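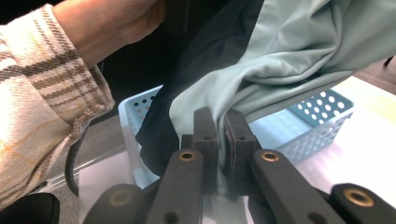

A two-tone garment, navy and pale green, on laundry day.

Padilla residents who like to run a load after dinner have until the end of March to enjoy it at the old price. Starting then, the Curnthorpe Water District will charge a third more for water used between 5 and 9 p.m., a stretch of the day the district calls "the shoulder" and most households call the evening.

The board approved the change by a vote of 4 to 1 after a hearing that ran well past 9 p.m., when the water in the building's drinking fountain would have been cheap again.

District manager Jianguo Xiong told the board that evening demand has outgrown the Stullden pumping station, which was built for 2,160 homes and now serves 3,304. Washing machines are the largest single piece of the evening peak, he said, ahead of showers and well ahead of dishes.

"We are asking people to look at the clock," Xiong said. "We are not telling anyone when to have clean socks."

Several people at the hearing felt they were being told exactly that. One woman who works the early shift at the Vurik bottling plant said she leaves home at 4:30 a.m. and would be glad to wash her uniforms at noon if the district would send someone over to move them to the dryer. The board thanked her for her comment.

Corrado Pagano, who cast the vote against, said the district should have fixed the pumps before it got to the laundry. A second pump at Stullden has been out of service since last spring, waiting on a part that was first described as two weeks away. It has been described that way at six meetings since.

"I'd like to see the pump on a schedule too," Pagano said.

The district tried a voluntary version of the plan last fall, mailing out refrigerator magnets with the preferred washing hours printed on them. Of the households that got one, 958 signed up to take part, and evening use among them fell slightly. The magnets listed the hours as 5 to 9 a.m. A corrected batch went out in time for the end of the trial.

Under the new rates, a typical household that changes nothing will pay an extra 66 cents per evening load, according to the staff report. Homes without a newer meter will be billed on an estimate until theirs is replaced. Xiong said crews would get to those as soon as possible and declined to give a number of weeks.

The board takes up lawn sprinklers next month.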